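Kandodura (gripper pair)

Kandodura is the name used on the Jirkero wiki for a two-handed set of hand-held grippers, used to record table clearing and other kitchen jobs for robot training. The set is 2 grippers, one per hand, worked by the same person. This article covers setup, daily care and the usual repairs. For the software side see Tveit (recorder).

Layout

Black plastic body, linked arms, screws at the pivots. Each gripper closes on blue pads. A small screen is mounted on the unit so the operator can check the live view without putting anything down. Bodies are marked GenRobot.AI and Data Acquisition System. Left and right are kept as a pair and shouldn't be mixed with other sets – the pads wear together and the calibration is stored per pair.

Setup

Charge both. Wipe lenses. Start left unit first, then right, wait for both screens to show a picture. Open and close each jaw fully 3 times so the zero is found. If one jaw stops short, power off and start over, don't force it.

Next comes the grip check. Light things first. A paper cup is the normal test peice as it shows too much squeeze straight away: if the rim folds flat, back the stop screw off a little. A firm block goes in the other hand at the same time, so both jaws are loaded for the check.

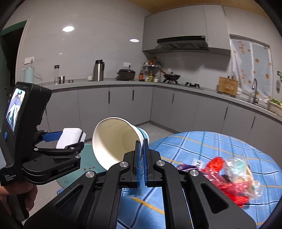
Grip check with a paper cup and a white block, one in each gripper.

The check is done over a table and not over the floor. Log the result under the pair name. Yiğit Sezer, who wrote most of the original setup notes, had the cup test done at the start of each shift and again after any pad change.

Working position

Jaws stay in view of their own camera. Wrists low, elbows in. For clearing jobs the bowl goes between the two grippers, with one finger near the rim and the other hand free to come in from the side. Wrappers and thin bags are the hard ones – they slide on worn pads, and flat labels are worse. 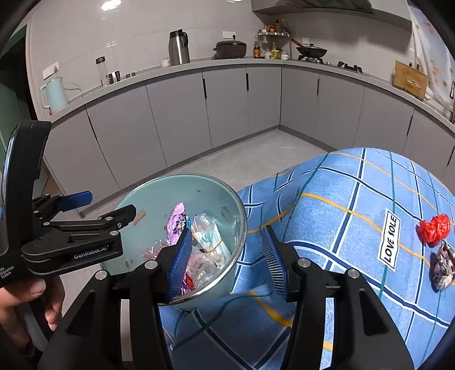
Both grippers at a bowl of wrappers, table clearing.

Care

Pads get greasy in kitchen work. Damp cloth, mild soap, dry before use. No solvent, it hardens them. Crumbs collect in the comb pads and in the brackets behind, brush out at the end of the shift. Screens get a dry cloth only.

Pivot screws work loose. Check at around 3000 closings, or sooner if the jaw has side play. Snug is enough. Thread lock is not used on the pivots.

Common faults

Jaw closes crooked: one pad seated wrong, or a bent link. Reseat pad, repeat grip check.
Screen dark, unit still recording: display cable. Finish the take, then reseat.
Jaw reading drifts: loose pivot, or zero not found at start.
Pad slips on film and foil: clean first, then replace if no better.

Pad replacement

Takes 10 minutes a pair once the knack is there. Change both pads on a gripper, never one. Gullden pads fit but are a touch thicker and need the stop screw reset. Older notes give the Gullden part as a straight swap, wich is wrong and was corrected in July.

See also

Jirkero
Tveit (recorder)
Stop screw adjustment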